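4. Fitting the Rustent water filter jug cartridge

1. Wash your hands and take the cartridge out of its bag.
2. Stand it in cold water for 14 minutes. The leaflet in the box says five, which I doubt anyone at Hameo has tried.
3. Push it into the funnel until it stops. There is supposed to be a click. I have fitted plenty and heard it twice.

Caution: do not use hot water, whatever the label on the bag seems to allow.
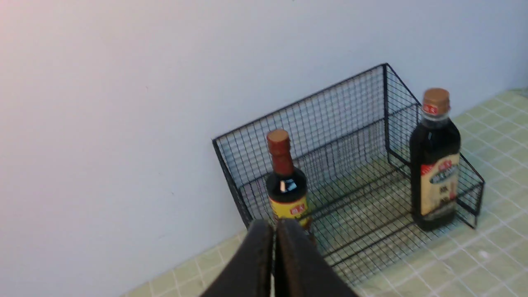

4. Fill the jug and throw the first two fills away. Grey specks are carbon and will clear.
5. Set the dial on the lid to March, or whichever month you are in. The dial only counts days, so treat its "change now" mark as a guess.

Note: the makers claim 207 litres per cartridge. In hard water areas expect less, and go by taste.

If water runs straight through, take the cartridge out and start again from step 2.

Revised by Lizeth Castaño, Mar 17, 2024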